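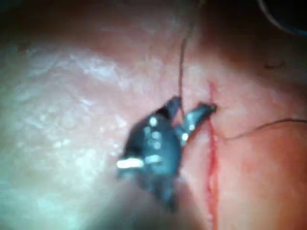 Vevley Access Scores: Frequently Asked Questions

What is the Vevley Access Score?
A number from zero to 200 that tells you how hard it is to get a public record out of your local government. Low is good. We considered making high good, but the first year's results made that feel like flattery.

Who puts it together?
Rajitha Dissanayake runs the scoring and Pouran Azimi handles the requests, the reminders, and the reminders about the reminders. Gordon Sutherland reads the fee schedules, a job he asked for.

How do you test a town?
We file the same nine requests everywhere: last year's budget, the minutes of one closed meeting, the three largest contracts, and so on. Then we wait. Every request goes in under an ordinary name from an ordinary email address, with no mention of Vevley.

How many places did you cover?
We wrote to 1,086 local governments. Of those, 976 gave us enough of a reply to score. A reply can be a refusal, a bill, or a phone call asking why we want to know.

What happened to the others?
They are listed as "no response" on the results page and have no score. Several have since written to complain about this, so we know the mail works.

My town scored badly. Does that mean it's corrupt?
No. It means records are hard to get. Some offices have one clerk and a filing system that retired with the last one. The score measures the wait, the cost, and the quality of what arrives. You'll have to supply the motive yourself.

Why did Idero do worse than Ukuvix when it's so much richer?
Money goes into the score nowhere. Idero has a handsome online portal that logs you out before you can press Submit. Ukuvix has a woman at a counter with a photocopier, and we had everything by lunchtime.

Can officials see their score before it's published?
Yes, and they can correct facts. They can't correct adjectives.

Who pays for this?
Reader donations and a grant from the Daneshvar Fund. We take no money from any government we score, and so far none has offered.

Can I use your figures?
Please do. Credit Vevley and link to the results page. If you're ranking places on a map, use the full score and leave out the "no response" group, or color it gray.

When is the next round?
Requests go out in November. Scores follow when the answers do.

I found a mistake. Who do I tell?
Write to Hamidreza Bahrami through the contact form, with the name of the town and the request number. He answers within nine working days, a deadline we borrowed from the better towns.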